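Ticket 400-9: Flulgate label printer skips every second label
Opened by: Genowefa Adamczyk
Opened: 22nd March
Product: Flulgate desktop printer, Deltari driver 8.2
Status: Closed

Problem as reported
Printing fabric care labels from Flollum. The first label comes out fine, the next one is blank, then the pattern repeats. Started after we changed to a new roll from Stojanović. Test page from the printer's own menu prints correctly.

The labels are for green cloth like the piece clipped to our table. They get sewn in at the hem, so a blank one means stopping and going back to the printer.
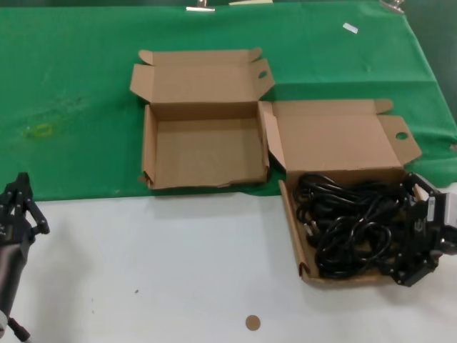
Step 1. Sensor calibration
Held the feed button until the light blinked twice. The printer fed a few blanks and stopped at a gap. No change when printing from Flollum.

Step 2. Label size
Driver was set to the old roll, which had longer labels. Changed the height to match the new roll and restarted the print queue. Blanks still appear, but only on jobs of more than one label.

Step 3. Flollum template
Template had its own page height saved from last July and was overriding the driver. Deleted it and made a new one at the correct size. Ran a job of 8 labels, no blanks.

Reply from support
Please keep "Use printer settings" checked in the new template. Old templates made before driver 8.2 will need the same change.

Genowefa Adamczyk
Checked and saved. You can close this.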